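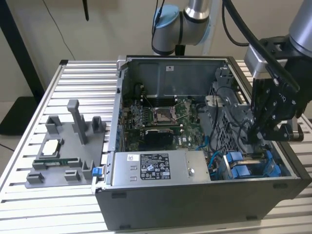 Open tower case on the bench, side panel off, CPU socket empty.

The Gistby Reconciliation

The discrepancy was 49 minutes. Elmarie Moodley found it in the tide tables for Rustutham, on the second pass through the February figures, and she entered it in the log as a clerical error.

The harbor at Rustutham kept two records. One was printed by the gauge in the stilling well and the other was written by the pilot on duty, in pencil, in a ledger with a green spine. The office in Drarkis compared them once a year. Where they differed by less than ten minutes the gauge was taken as correct. Where they differed by more, a form was completed.

Moodley completed the form. Under Cause she wrote "transcription." Under Action she wrote "none."

The form came back with the second box circled. Ndlovu, who ran the section, did not accept "none." He had added a reference number, 1,166, and she went down to the basement to find the file it belonged to. It was an older form, filled out in another hand. High water at Gistby Point, same harbor, late by 49 minutes. Cause: transcription. Action: none. The circle around it was in the same blue ink.

She requested the ledgers. They arrived in a carton that had been taped twice. The pilot's entries were regular for weeks at a time, and then on one night each February the pencil moved off by the same amount and came back the next morning. The handwriting changed as pilots retired. The amount did not.

A tide cannot be late by itself. It can be held up by wind or by low pressure, but the gauge would show it, and the gauge showed nothing. Moodley checked the barometer sheets. She checked whether the harbor clock had been serviced. She checked the lamp schedule, because a pilot reading a staff in the dark might misjudge the mark, and found that the lamp had been replaced with a brighter one without any effect on the entries.

On 23rd September she took the train to Rustutham. The pilot house was one room with a stove and a chair. The man on duty read her copy of the form and handed it back.

"That's the Gistby boat," he said.

"There's no boat in the record."

"No. She went down off the Point, coming in on the flood. They held the entry open for her. You write high water when the last boat's in. That was the rule then."

"It isn't the rule now."

"It is one night a year."

She asked how long they had waited, the first time. He said she had the figure in her hand.

Moodley stayed until the evening tide. The pilot read the staff, wrote the time in pencil, and closed the ledger. She compared it with the gauge. The two agreed to the minute.

In Drarkis she took a clean form. Under Cause she wrote "local practice" – there was a code for it, seldom used – and under Action she wrote "retain." Ndlovu initialed it and sent it down to the basement, where it was filed behind the other one.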